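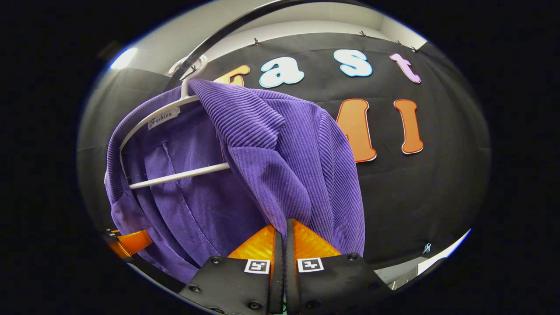 Corduroy should never go on a thin hanger, one of our readers wrote to us, Bepari by name, because the shoulders will get two small bumps and they stay there all winter. We thank Bepari for this remark and we agree with it in part. For a light jacket a plain plastic hanger is good enough, if the jacket doesn't hang on it for months. For a heavy coat we would also choose something wider.

Welcome to the gallery page of the Rastora clothing rail. The page is small for now and it opens with the purple corduroy jacket, on a white hanger with a little "Fashion" label on the shoulder. More pieces will be added when we have time to write the lines for them. We prefer to write a few careful lines, so that people who come to the rail already know what they want to try.

The purple jacket

Wide ribs, a broad collar, and a strong violet color. In my opinion this is a jacket for a person who doesn't wear many other colors on the same day. With gray trousers it looks calm. With green it looks like a theater, but maybe you like the theater.

About the ribs

Corduroy is sold by the number of ribs in one inch, and these ribs are called wales. A low number means wide ribs, a high number means fine ribs. The jacket is of the wide kind. Wide ribs keep more air between them and feel softer under the hand, but they also show more quickly where the elbow has rubbed on a table.

About the lining

Inside there is a smoother purple fabric, a little bit sheer, with a seam down the middle. Please look at the lining of every second-hand jacket before you look at the outside. A tear under the arm is easy to repair. A lining that has become too short and pulls the hem up is much more work, and I would leave such a jacket for somebody with a good sewing machine.

About the color

Purple is difficult to photograph and it changes from one screen to another. If the exact shade is important for you, come in the daytime and take the piece to the window. Under our evening lamps all purple things become more brown.

How to brush it

Use a soft clothes brush and go along the ribs, first up and then down. Finish in the direction where the fabric feels smooth. Lint sits deep between wide ribs, and a sticky roller takes only the top part of it. I use an old toothbrush for the seam under the collar.

How to wash it

Read the care label first, always. If washing is allowed, close the buttons, turn the jacket inside out and wash it cold with similar colors. Don't iron the ribs from the outside. Steam from the inside is enough, and while the cloth is still warm you can shake it a little and the ribs will stand up again.

How to put it back on the rail

Our rail gets very full on Saturdays. Please put the hanger back with the hook in the same direction as the others, and lay the collar flat before you let it go. If a piece has slipped from one shoulder, kindly correct it also when it wasn't you.

Sizes and prices

Old size labels are not reliable, so we measure each piece flat from armpit to armpit, and this number is written on the paper ticket. Prices are on the ticket as well. You may try on as many pieces as you wish. We keep a reserved piece for 12 days, and after this time it goes back on the rail.

Bringing your own clothes

We accept jackets, coats and knitwear, clean and with all buttons. In May we received 200 pieces, which was too many for our storage, so now we ask you to send a message before you come. Shoes and belts go to the Berik exchange shelf, they have more room than we do.

A small correction

On the older version of this page I wrote that corduroy and velvet are the same fabric with a different name. They are relatives, but velvet has a pile over the whole surface and corduroy has it in rows. Thank you to the readers who noticed.

Page updated 6/18/19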